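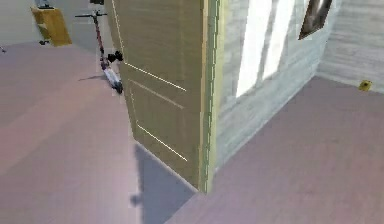

4 min read

Interior door

An interior door is a door between two spaces inside the same building. Bedroom to hall, hall to kitchen, closet to bedroom. It doesn't have to keep out rain or wind, so it can be lighter and thinner than a front door, and usually cheaper. Main jobs: privacy, some quiet, holding heat in one room, slowing smoke. In older houses it was also a way of showing which rooms mattered.

The word covers the slab (the part that moves) and often, loosely, the whole set – slab, frame, hinges, latch, trim. Builders keep these apart. Shops often don't, and a lot of wrong orders start there.

Early forms

The simplest wooden door is a row of upright boards held together by crosspieces nailed on the back. Called a ledged door, or batten door. Easy to make, heavy, and it moves a lot. Wood swells across the grain when the air is damp and shrinks when it's dry, so a wide door made of solid boards sticks in one season and lets in drafts in the next. A diagonal brace helps with sagging. Does nothing for swelling.

Poorer houses often had no doors inside at all, just a curtain or an open gap. Doors cost money and so did hinges. Leather straps and wooden pins were used where iron was hard to get.

Frame and panel

The fix for movement was the frame-and-panel door. Narrow uprights (stiles) and crosspieces (rails) are joined at the corners, and thinner panels sit loose in grooves cut along the inside edges. The panels can grow and shrink inside their grooves while the outside size of the door hardly changes. An old idea, found in many parts of the world, and still the look most people think of when they think of a house door, even when the thing is molded in one piece and has no real panels in it.

Parts, in short:

Stiles – the two long uprights. The hinge stile carries the weight, the lock stile carries the latch.
Rails – top, bottom and usually one in the middle. The bottom one tends to be the widest.
Panels – flat, or raised in the center with sloped edges.
Molding – the shaped strip around each panel. Either cut into the stile itself or a separate piece stuck on after. Separate pieces hide a rough joint and fall off sooner.
Muntin – a short upright between panels. Not every door has one.

Panel layout goes in and out of fashion. One tall panel over a shorter one, equal panels, many small ones, arches on top. Dating a house by its doors is risky anyway, doors get moved from room to room and from house to house. The Rarnomthorpe building survey, put together by Xinyi Ye, looked at 326 interior doors in older homes and found a good share hanging in openings they weren't made for – trimmed edges, filled hinge cuts, a keyhole facing the wrong way. Her advice to anyone trying to date a house was to start with the frame and come to the slab last.

Flush doors

A flush door is flat on both sides. Thin skins glued over a light frame, with something inside to stop the skins from caving in. Strips of wood, a paper honeycomb, chipboard, solid timber in the better ones. Hollow-core doors are light and quick to hang. They're also poor at blocking sound and don't take screws well except along the edges, where the frame is, and at the lock block.

Flush doors spread widely in the twentieth century along with mass housing. Cheap to make, easy to wipe clean, nothing to collect dust. By 2000 many of the same homes were getting panel looks back, in the form of molded skins pressed to look like frame and panel, often with a fake wood grain. From across a room the difference is hard to see. Knock on it and it's obvious.

Frames and jambs

The frame lines the opening in the wall. Two side jambs and a head across the top. The stop is the thin strip the door closes against. Casing is the trim that covers the gap between jamb and wall, and it's mostly what people see and remember.
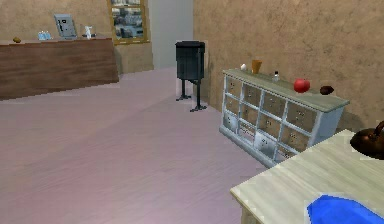
Walls are rarely plumb, and this is where most of the work goes. The jamb is set straight with thin wedges (shims) behind it, wherever the wall happens to lean, and the casing hides the mess. In plaster houses the wall can be a good deal thicker at one side of the opening than at the other. Carpenters either plane the jamb to suit or add a strip to bring it out, called a jamb extension. With plank-lined walls the boards usually stop against the casing, or run behind it if the casing was put on last.

Prehung doors come already hinged in their frame. Faster, and more forgiving for a beginner. A slab alone makes sense when the old frame is sound and square, or when it's worth keeping for its own sake.

Hanging and swing

Most interior doors swing on 3 hinges. Light ones get by on two, and tall or heavy ones may have 4. Hinges are let into the edge of the slab and into the jamb so the leaves sit flush with the wood. Too deep and the door binds on the hinge side before it closes, too shallow and the gap is ugly.

Swing direction is called handing, and it's a steady source of mistakes. Different countries describe it differently, and so do different trades within the same country. The usual habits: bedroom doors open into the bedroom, against the nearest side wall. Closet doors open out. Bathroom doors mostly open in, although an outward swing is safer if someone falls behind the door. A door at the head of a stair shouldn't swing out over the steps.

Gap under the door matters more than people think. Needed to clear carpet or a rug, and in houses with forced air it lets air get back out of the room when the door is shut. Cut it too tight and the room gets stuffy. Too big and light and noise come straight thru.

Other ways of opening

Pocket doors slide into the wall. Save floor space, awkward to repair. Bifold doors fold in half and are common on closets. Barn-style doors hang from a rail on the face of the wall, look good, seal badly. Double-action doors swing both ways and belong mainly in restaurant kitchens, though some large houses had one between kitchen and dining room.

Finish

Paint or clear coat. Softwood doors were nearly always meant to be painted, and the stripped pine look came much later. Graining – painting cheap wood to look like a costly one – was a trade in itself. Hendrik Steyn, a grainer who worked in the Vinthorpe district, kept sample boards for his customers to choose from, and a set of them survives in the Edwards house, next to doors he finished himself. The oak ones are convincing, the walnut less so.

All edges should be sealed, top and bottom included. The bottom edge is the one that gets skipped, and a door with a bare bottom takes up damp from a mopped floor and starts to swell or come apart at the lower joints. 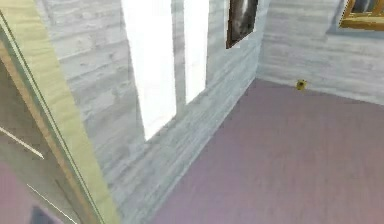 Common problems

Sticking. Worst in humid weather. Look for a rubbed patch before planing anything, and check the top hinge first. Loose screws there let the whole slab drop toward the latch side, and tightening them may be the entire repair.

Rattling. Latch loose in the strike plate. Move the plate or bend its tab a little.

Won't stay open, or won't stay shut. Hinges out of line with each other, so the door swings by its own weight. An old trick is to put a slight bend in a hinge pin for more friction.

Cracked panel. Often a panel that has been painted tight into its grooves and can't move any more. Cutting the paint line around the edge lets it go again, the crack itself can be glued.

Squeaks. Pull the pin, wipe it, wax or oil, put it back. One hinge at a time.

Regional notes

In the Nevik area, older farmhouses have low interior doors with a raised sill, seperate from the floor and stepped over. Said locally to keep warmth in. Most sills have been cut out since, and the patches in the floorboards are usually still there.

See also

Door frame
Hinge
Molding
Pocket door
Threshold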